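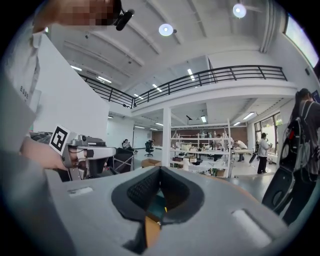
Ticket: Dishwasher stops in the middle of the program, water stays in the bottom
Product: Esby 81, built-in model
Status: Solved
Opened: November 2019

Problem as reported

My dishwasher starts normally, takes in water and washes for 20 minutes. Then it stops, the lamp for the drain blinks and the machine makes three short beeps. When I open the door there is water in the bottom, up to the filter. It was bought in May from the Ornberg shop and until last week I had no trouble with it.

What I already tried before writing:
I cleaned the round filter under warm water.
I turned the power off at the wall for one night.
I ran the short program without dishes. It stopped at the same place.

First reply from Ornberg support

Thank you for the clear report. Blinking drain lamp with three beeps means that the machine tried to pump out the water and the water level did not go down in time. Please check the drain hose behind the machine. It must go up to the height of the countertop before it goes down to the sink pipe. Please also tell us if anything was changed under the sink recently.

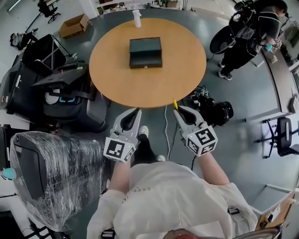

Customer update

I pulled the machine out and looked at the hose. It had a bend near the wall, so I made it straight and fixed it higher with a plastic strap. After this the machine pumped out half of the water, and then the same beeps came. So it is better but not good.

About the sink: yes, we got a new siphon from Umow two weeks ago, because the old one was leaking. I did not think of it before, I am sorry. The man who put it in also connected the dishwasher hose again.

Second reply from Ornberg support

This is very useful information. New siphons often have a closed plastic cap inside the side connection. It has to be cut out or removed before a dishwasher is connected. If it was opened only partly, the water goes out slowly, and this fits with what you see. Please put a bucket under the siphon, take the hose off and look into the connection.
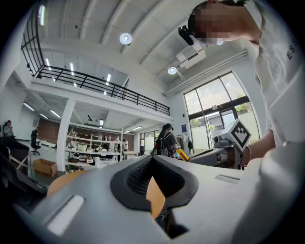

Can I run the machine while the hose is off, to test the pump?
Use only the drain program for this, and hold the end of the hose in a bucket the whole time. The pump gives out 3000 ml in less than a minute when it works correctly, so take a big bucket and be ready to press the stop button.

Customer update

I did the test with the bucket and the water came out strongly. So the pump is fine – I was already afraid I must buy a new one. Then I looked into the siphon connection with a flashlight. The cap was there with only a small hole in it, smaller than a pencil. Some old rice was sitting in front of the hole also.

I cut the cap out with a knife and cleaned the edge, then put the hose back with the same clamp. The first try dripped a little, so I tightened the clamp one more turn. Now it is dry.

I ran the long program with dishes two times. Both times it finished and no water stayed in the bottom. The plates are clean, but the glasses have white spots. Is this from the same fault?

Third reply from Ornberg support

The white spots are normally from hard water. Please fill up the salt and set the hardness one step higher. If the spots stay after a few washes, open a new ticket and write the hardness value from your water company, for example 200 mg per liter.

Closed by customer. Salt is filled – spots are less already.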